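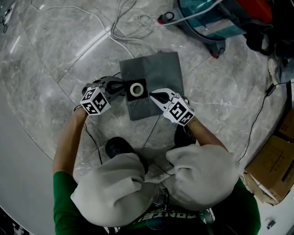

Larkden Flat Fabric Dust Bags, square pattern, gray
Item 449-S

Replacement dust bags for Larkden canister vacuums and for the Orex models in the fit list. Soft gray fabric, matte finish, black collar with a round inlet. Disposable. Use once and throw away with the household trash.

Pack sizes: 2 bags or 16 bags
Ships flat
Usual dispatch: next working day if ordered before 2 p.m.

Fits
Larkden C2, C4 and C4 Pet
Orex Compact 53
Does not fit Larkden uprights or any bagless model. If your old bag has a long oval collar, you need the Sibiya pattern, sold separately.

Before you fit it
Lay the bag on a hard floor or table with the collar facing up and smooth it out with your hands. Fold creases from the packet are normal. Check that the inlet is clear and the fabric is not caught under the edge of the collar. Do not cut or punch anything.

Fitting
Switch off and unplug the vacuum. Open the lid and lift the old bag out by its collar. Slide the new collar into the holder until it clicks, with the inlet facing the hose. Tuck the fabric down into the chamber so none of it sits over the lid seal. Close the lid. If it won't close, the collar is not all the way in.

When to change
Change the bag when the indicator turns red with the nozzle held off the floor. Fine dust, such as plaster or fireplace ash, blocks the fabric long before the bag looks full. Wet material must not be vacuumed with any of these bags.

Storage
Keep spares flat in a dry cupboard. Don't stack heavy items on the collars.

Returns
Unopened packs can be returned with the order slip. Opened packs can be returned only if a collar is damaged or the wrong pattern was sent.

Fit questions go to Lungile Coetzee at the Surkis parts desk. Please have the model code from the underside of the vacuum. Trade orders of the 16 pack: Themba Hendricks, same desk.

See also: motor filters, Sibiya oval bags, hose ends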